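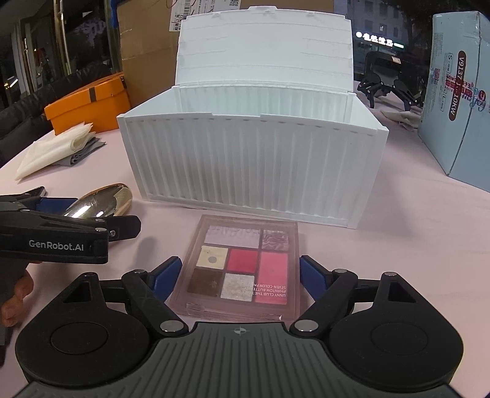 Hand-held gripper tool with an eyeshadow palette

Equipment > Hand tools > Harkska gripper set

The Harkska set from Arnlow is sold as a pair, one tool for each hand. Please plan 28 days for delivery. Spare finger pads are ordered separately, 8 in a bag.
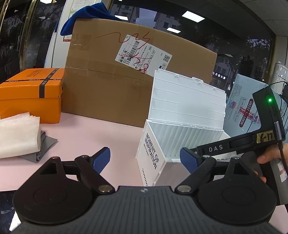
Can I buy only one tool?
Single tools are on sale from October, at half the price of the set.

Related items
Cultine spare pads
Um carry case

We use cookies to remember your basket. Accept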